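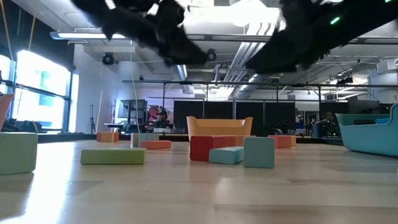
# Hedside 驻校爵士课堂录音集

本仓库收录 Hedside 音乐项目在小学驻校期间的课堂录音、乐谱转写和标注。驻校课以即兴演奏为主,学生大多没有学过乐器,教师用萨克斯、低音提琴和手鼓带着他们唱、拍、对答。整理工作由 Utetti 工作室完成,标注格式沿用 Huttunen 的节奏记谱方案,略有改动,见下文。

## 内容概况

| 项目 | 数量 |
| --- | --- |
| 录音片段 | 517 |
| 有完整乐谱转写的片段 | 104 |
| 声道 | 2 |

片段长短不一,最短的只有一句问答,最长的是整段合奏。所有录音均为未压缩 WAV。早期的几批用手持录音机录制,底噪比较明显,没有做降噪处理。二月以后换成了立体声话筒对,音量更稳定。

## 目录结构

```
audio/ 录音片段
scores/ MusicXML 乐谱
labels/ 标注表(CSV,UTF-8)
docs/ 记谱说明
```

音频与标注靠片段编号对应。编号不连续,中间缺的是家长没有签字同意公开的部分,请不要按编号推算总数。

## 标注字段

- `clip_id`:片段编号
- `form`:曲式,取值为 blues、riff、call、free
- `lead`:领奏或领唱,取值为 teacher、student、group
- `meter`:拍号,自由节奏留空
- `swing`:是否摇摆节奏,0 或 1
- `note`:备注,自由填写

`call` 专指教师给一句、学生回一句的形式。学生之间互相应答的,归在 `free` 里,备注中写“互答”。这个分法不太理想,但改动会影响已有的脚本,目前先保留。

Huttunen 方案原本用三个符号区分摇摆的松紧程度。小学生的拍点飘得厉害,几位标注者的结果很难统一,所以这里合并成一个二值字段。需要细分的话,请直接从音频测量。

## 乐谱转写

转写只覆盖旋律和主要节奏,和声没有标。鬼音、气声和故意吹破的音用 x 形符头表示。学生唱的音高取最接近的半音,不记微分音。遇到多人同时唱而无法分辨的段落,用斜线小节代替。

乐谱最初在 Clallex 中录入,再导出为 MusicXML。导出时连音线偶尔会错位,已经手工改过一遍,仍可能有遗漏。

## 使用建议

适合用于音乐教育研究、节奏检测和教学备课。不适合拿来训练歌声合成,也不应据此评价单个学生的水平。录音中提到姓名的地方已经静音,静音段在备注里写“静音”。

做节拍检测时,建议先筛掉 `meter` 为空的片段。教师的数拍声常常比乐器响,会影响起音检测,可以对 500 Hz 以上的频段单独处理。

## 已知问题

1. 有几段合奏的左右声道接反。
2. 走廊铃声混入部分片段,没有单独标注。
3. `lead` 为 group 的片段里,教师有时也在跟唱。
4. 部分手鼓录音过载,峰值被削平。

## 许可

录音和乐谱可用于非商业的教学与研究,转载请注明 Hedside 与 Utetti。请勿尝试识别录音中的学生。发现标注错误可以提交 issue,写明片段编号和字段名,附上建议的改法。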